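4. Evaluation of the Trakar scene package

The Trakar package was evaluated over one semester as a possible replacement for the household scenes the department has built by hand. It is supplied by Karau as a set of furnished rooms, a library of loose objects and a controller interface for a single fixed-base arm. The student licence was used throughout. Installation on the laboratory workstation needed one change to the graphics driver and was finished by Thursday afternoon.

4.1 Method

A room was loaded, objects were drawn from the library and the arm was driven by the supplied grasp planner. Every attempt was logged with the object name, the planned grasp pose and the final gripper width. The full run comprised 3,000 attempts. Of these, 2,626 produced a valid plan and 1,508 ended with the object held at the target height. Attempts without a valid plan were kept in the log — they were not repeated. The time limit for each attempt was 30 seconds.

Living room with purple sofa, robotic arm in two views.

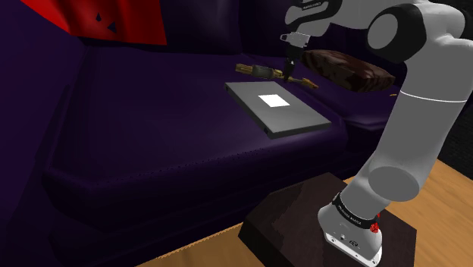
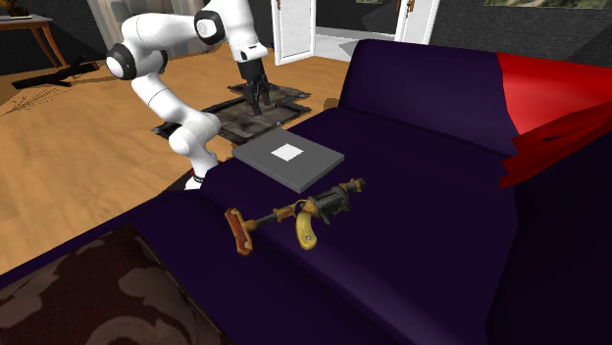

Grisero commented on the draft that the success figure says little about the package unless the planner is tested apart from the objects, and asked whether friction values had been left at their defaults. Ortner agreed and added that thin objects on soft furniture are a poor first test for any parallel gripper.

The friction values were left at their defaults. Karau's manual gives one value for all upholstery and does not say how it was obtained. A short test with a higher value changed the final resting position of several objects, but it was not extended to the full set.

4.2 Remarks on use

Loading times were acceptable. The object library is searchable by name only, and several names are duplicated. Log files are written as plain text, which made the analysis in section 5 simple to script. The licence does not allow edited rooms to be shared outside the department — this should be settled with the supplier before the package is used in taught modules.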